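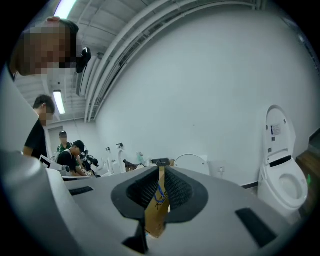 A strip of tan cardboard with a small black clip on top.

Why is cardboard so strong?

Quick one before lunch club! Cardboard is just paper. Really. So why can a box hold a pile of books when one sheet of paper flops over?

Look at the edge of a cardboard box. See the wiggly line? Thats the secret. Most boxes are made of 2 flat sheets with a wavy sheet glued in between. The wavy bit is called fluting. Lots of little arches, all in a row, same as the arches under a bridge. Push on an arch and the push gets spread out.

Where does the paper come from? Trees, mostly – or old boxes. Old boxes get mixed with water until they go to mush (called pulp). The mush is spread out thin, squeezed and dried. New paper! But the tiny fibres get shorter every time, so some fresh ones usually go in too.

How do you make it wavy? Steam and heat soften the paper, then it goes between two big rollers with ridges on. Then glue. Often the glue is made from starch, the stuff in potatos and maize.

Try it yourself
Two piles of books, a gap in the middle. Lay a sheet of paper across. Put a coin on it. Flop!
Now fold the same sheet into zigzags like a fan and try again. More coins? Keep going. Nayeli got to 27 before hers went.

Does water matter? Yes! Soggy cardboard is weak cardboard – the fibres let go of each other. Keep your den out of the rain.

Next time: glue. Send questions to Charito Umali at the front desk.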